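Pirnley workshop notebook
1 August 2024
Soft furnishings bench, upholstery and fabric care

Good day. Long day, but a good one, and I want to get it down while I still remember which swatch is which.

Picked up where the June notes leave off. To recap for anyone reading over my shoulder: we had the gray heather from Mallitwood on trial against the older Roltotholm flat weave, and the question was which one holds up to people sitting down, getting up, dropping laundry on it, and generally living on it. I had been leaning toward the Roltotholm because it cuts so cleanly. I have now changed my mind completely and I'm happy about it!

The rub counter on the Mallitwood swatch was at 1,739 when I came in and stopped it. The face still looks lovely. A little bloom in the fibers if you tilt it toward the window, no pills I could pick off, and the lighter threads haven't gone shiny the way they did on the first sample. The Roltotholm swatch at the same count has a flat, polished stripe down the middle that I can feel with a fingernail. It's still perfectly good cloth. I'd put it on a headboard tomorrow.

What I like so much about the heather is how it takes light. On the roll it reads as one gray, nearly dull, and I remember being disappointed when I cut the wrapping off. Then you get it over foam and it opens up: light gray, beige-gray, a darker gray running through, and the whole thing turns warmer or cooler depending on what it's next to. Against our pale wall it goes quite warm in the middle. I held the beige piping up to it, then the charcoal, and both worked. I can't remember the last time that happened.

Spent most of the morning just looking at big plain areas of it, since a small swatch tells you so little. A broad flat top is the hard test for any weave. Every drift in the grain shows, and so does every hollow in the padding.
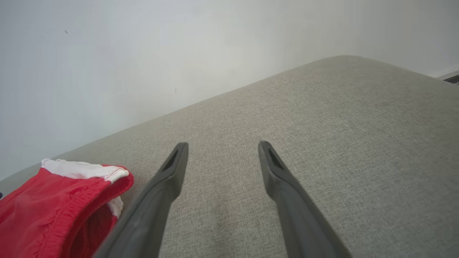
Gray heather, open top and rounded corner, with the red and white garment at lower left.

The corner pleases me more than anything else. Broad curve, no seam across the open part, and the cloth goes a shade darker around the turn so you get a nice soft outline against the wall. My old habit would be to pleat a corner like that and hide the pleats underneath, and I'd lose an hour to it. With this weave I think there's enough give on the bias to ease it around by hand with steam. Want to try that on the small form first, before anybody lets me near the good foam.

There's a faint darker patch low in the middle of the photo, soft-edged, up and down. Could be a shadow, could be a smudge, could be nap lying the other way. Can't tell from the picture. Go over the real thing with the lint brush and a side lamp and write down which it is.

Also noticed the wall has a short dark fleck up near the top left, and a thin faint line lower down. Filler and a dab of paint when the room is next cleared. Small job.

Red and white next to this gray is terrific, by the way. I'd never have put it on a mood board. Going to pull the red ticking out of the remnant drawer and see if there's enough for a bolster.

After lunch, cleaning trials. Cut 18 squares from the Mallitwood offcut and marked the backs in chalk (pencil ghosts through, learned that in June). Coffee, tea, tomato, ballpoint, bike grease, and plain water for the tide mark. Cleaners were the usual dish soap mix, the Aebischer foam, and a damp cloth with nothing on it.

Coffee: Aebischer foam lifted nearly all of it on the first pass. Second pass, gone. Very impressed.

Tea: slower. Soap mix did better than the foam, which surprised me.

Tomato: scrape first, always. The square I didn't scrape is now a pink square.

Ballpoint: smeared with everything. Need to try alcohol on a hidden edge.

Grease: left a gray shadow, but on a gray cloth you have to go hunting for it. One more point for heather.

Water: tide mark on drying with the damp cloth alone, none when I wet the full square edge to edge. Put that in the care sheet, in large letters.

Left the squares pinned on the rack overnight. Please don't tidy them, the order matters and the chalk rubs off if you breathe on it.

Stock: 242 inches of the Mallitwood left on the roll after today's cutting, measured twice. That covers the flat tops but I'm not sure it covers the boxing as well, unless we turn the boxing strips sideways. The grain is close enough in both directions that we might get away with it. Lay two offcuts edge to edge, one turned, and look from across the room.

To do next:
Side lamp on the dark patch
Steam test on the small corner form
Ballpoint with alcohol
Red ticking, measure
Ask Mallitwood for the dye lot on the last 3 rolls before ordering more
New blade for the rotary cutter, the old one is chewing

Bench swept, iron off, foam bin lid back on. The good shears are in the top drawer, left side.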